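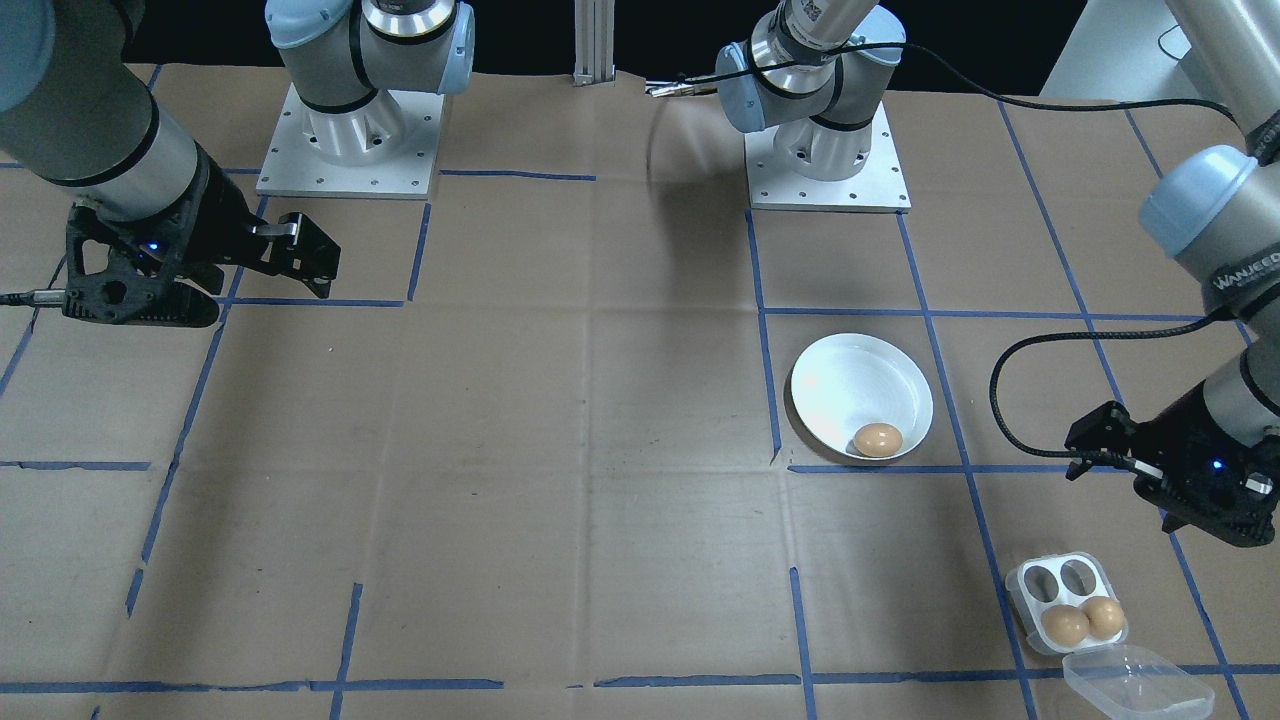

The winter face

By Ehsan Mahmoudi

30 December 2001

By the last week of the year the waiting room at the Strobel Clinic is full of people with red cheeks. Some have been skiing. Most have done nothing more than walk from a heated house to a heated car and back again since November, and their skin has dried out to the point where it stings when they smile.

The clinic sits on the second floor above a shoe repair shop in Grostwood, and it has treated skin there for long enough that the older patients remember when the building had an elevator operator. It does facials, light acid peels and a good deal of plain advice. In December and January the advice takes up most of the day.

The first thing the staff ask a new patient is how hot the shower is. Hot water strips oil from the skin, and in winter there is less oil to spare. The second question is how long the shower lasts. A teacher I met there, in for her third visit, had been standing under hot water for half an hour every night to warm up after bus duty. She was told to cut it to five minutes, turn the tap down and put cream on while she was still damp. She was also told to stop using the bar of deodorant soap she had used since college. Her shins, which had been cracked and itching, were smooth by her next appointment. She still misses the showers.

Peels are a harder subject. People like to book them for the holidays, when they have time off and want to look good for New Year's Eve. The clinic will do a mild one on healthy skin, but it sends a lot of people home. A peel takes off the outermost layer, and if that layer is already chapped there isn't much left to protect what is under it. One man had bought a peel kit by mail and used it twice in a week before a wedding. He spent the reception with his face tight and flaking, and then came to the clinic to ask for another peel to get rid of the flakes. They gave him petroleum jelly.

Petroleum jelly comes up often. It costs very little and most homes already have a jar. It doesn't add any water to the skin, but it slows down the loss of what is there. The clinic tells people to use it at night on lips, knuckles and heels, and on the sides of the nose if they have a cold.

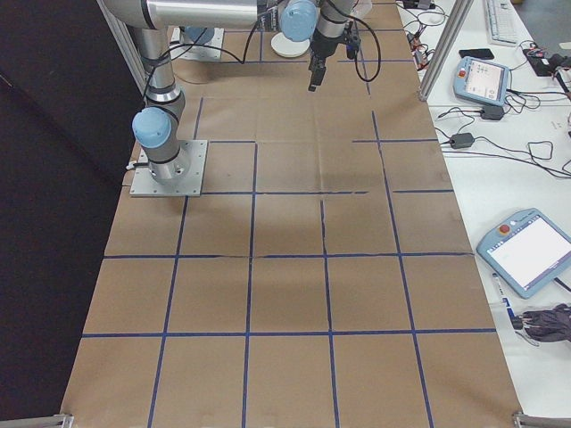

For the rest of the face they suggest a thicker cream than the one used in summer. Lotions in pump bottles tend to be mostly water, and while they feel good going on, they don't last through a morning of office heat. A cream that has to be scooped out of a jar will usually do better. Fragrance is worth avoiding if the skin is sore. So is anything that tingles, whatever the label says about the tingle.

The clinic keeps two creams behind the desk. Trolden is the heavy one, and it comes in a white tub that looks as if it belongs in a garage. Fleno is lighter and costs four times as much. I used each of them for two weeks. Fleno is nicer to wear under a scarf, and it doesn't leave marks on the phone. Trolden did more for my hands. On my forehead it felt like candle wax, and I went back to Fleno there after three days.

I also bought a humidifier, on the clinic's advice, and put it in the bedroom. Dry indoor air does at least as much harm as the cold outside, and a furnace running all night makes it worse. The machine is noisy and has to be rinsed out every day or it starts to smell. My wife sleeps better with it. I sleep a little worse, but I no longer wake up with a split lip.

Sunscreen is the item people argue about. They see no reason for it in December. Snow reflects light back up under the chin and the brim of a hat, and the staff can pick out the skiers by the burn on the underside of the nose. Anyone spending a whole day outdoors should wear it -- on the ears as well, if the hat doesn't cover them.

A standard winter visit at the clinic runs 40 minutes. It includes a cleansing with a milk cleanser, a mask of oatmeal and glycerin, and a long look at the skin under a lamp. There is no steam between November and the end of March, which disappoints some of the regulars. The woman in the chair next to mine had been coming every winter since her second child was born, and she said the mask was fine but what she paid for was lying down.

People with eczema, psoriasis or rosacea should see a doctor before booking anything. The same goes for a patch that bleeds, won't heal or changes color. The clinic turns those cases away at the desk and hands over a list of local dermatologists, though getting an appointment before February may take some phone calls -- mornings are best.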